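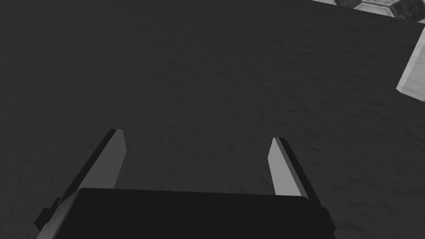 *Wrist view in the simulator, gripper open, block and ball at upper right.*

Club notes, August 2018. The arm model is now called Gokby, after the folder it was saved in.

Most of this week went into the wrist view. We render it in gray only, which keeps the files small and lets the club laptop run up to 300 steps before it starts to lag. The floor has a speckled texture on purpose. On the flat gray floor we had in March, the tracking code found almost nothing to lock onto.

Current state of the grasp script:

- Reach: works for the block from most start poses.
- Close: the fingers stop too early on anything round. The ball is still a problem.
- Logging: 1,283 runs saved, 75 of them unusable due to a bad time stamp.

I moved the script out of Zorham, our old branch, and deleted the duplicate finger settings. Finger width is now set in one file. If you have a local copy, pull before you change anything.

Next is a search routine for when the target sits near the edge of the view. My first version sweeps left every time, even with the block on the right. The sign error is probably in the wrist rotation.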